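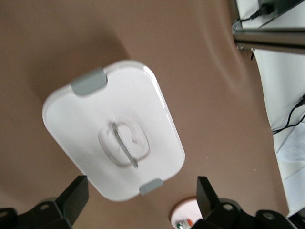 Dry goods kept in the Orncombe pantry are now checked for moisture twice a year, and the first round under the new schedule is finished. Flour, rolled oats and milled corn take up water from room air whenever a container is opened, and the rate depends mostly on how well the closure seats afterward. A lid with a clip at each short end, like the white one with light gray clips, should be closed one end at a time, with the rim pressed flat before the second clip is folded down. Screw-top jars need only a clean thread. Bags closed with a twist tie gave the highest readings in every group and will no longer be used for anything milled.

Roxana Urrego ran the tests with the Zilum meter. Samples were taken from the middle of each container, not the top layer, and each was read 2 times. The meter was checked against an oven-dried sample before the start - the offset was small and has been applied to the figures on the pantry sheet. Anything over the limit was moved to the front shelf for early use. No stock was thrown out.

Abelardo Rengifo has updated the labels. They now show the packing date, the opening date and the shelf number. Please write in pencil; marker ink does not come off in the wash. Portions for the baking class should be weighed on the Lynch scale, which reads to 2,000 grams. Set the empty container on it first and press zero.
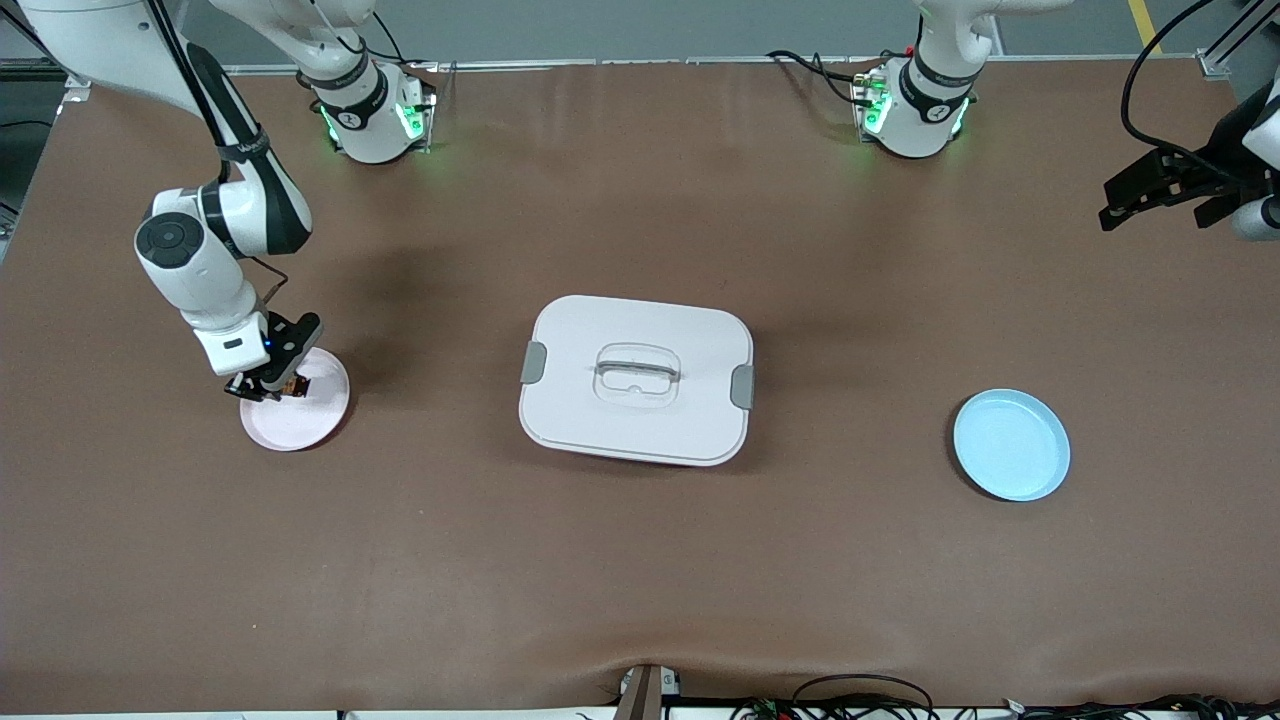 Next round

The second check is set for October. Members who store their own grain at home may bring one sealed sample each, 220 grams or more, marked with name and grain type. Athina Konstantinidis will take samples at the pantry desk and return the readings by mail.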